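Home | Projects | Reports | People | Contact

Training a Two-Handed Packing Policy in Simulation: Final Project Report

Posted in March by the Stinstead student project group

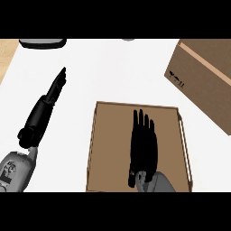
The project set out to learn whether a policy trained only on simulated demonstrations could coordinate two humanoid-style hands in a tabletop packing task. Earlier work in the Prumwood course series had dealt with one arm at a time. A second arm raises the number of joints to be controlled and brings a new kind of failure, in which each hand behaves sensibly but the pair does not.

Method

All work was carried out in the Sachdeva simulator, using a white table, an open cardboard tray and a small set of other objects, among them a closed cardboard box. The view used for training was taken from above and padded with black bands to fit the square input expected by the image encoder. The policy received this view together with the joint positions of both arms. It did not receive the positions of the objects.

Demonstrations were recorded by teleoperation. The group collected 1,746 episodes and kept 1,460 of them for training. Episodes were removed when the operator stopped early, when an object left the table, or when the simulator reported that a hand had passed through a solid surface. The last of these was the most common reason for removal, and it occurred mainly near the rim of the tray.

The group compared 2 versions of the policy. The first predicted the motion of both arms in a single output. The second predicted each arm separately, with a shared image encoder. Training settings were otherwise the same.

Results

Each version was tested on 627 starting layouts that did not appear in the training set. The single-output version completed the task more often and was less likely to bring both hands over the tray at the same moment. The separate version reached the tray sooner but often stalled there -- one hand waited for a movement the other had no reason to make.

Both versions did poorly when the tray was placed close to the lower edge of the view. In these layouts part of the tray could not be seen, and the hand tended to come down short of the intended spot. Random shifts of the image during training reduced the error but did not remove it.

Limits of the Study

No tests were run on a physical robot. Lighting in the simulator was even throughout, and the cardboard was modeled as rigid, so a tray that bends under load was never tested. The training files and test layouts have been stored in the Gendudora archive under the course folder, where the next project group may use them.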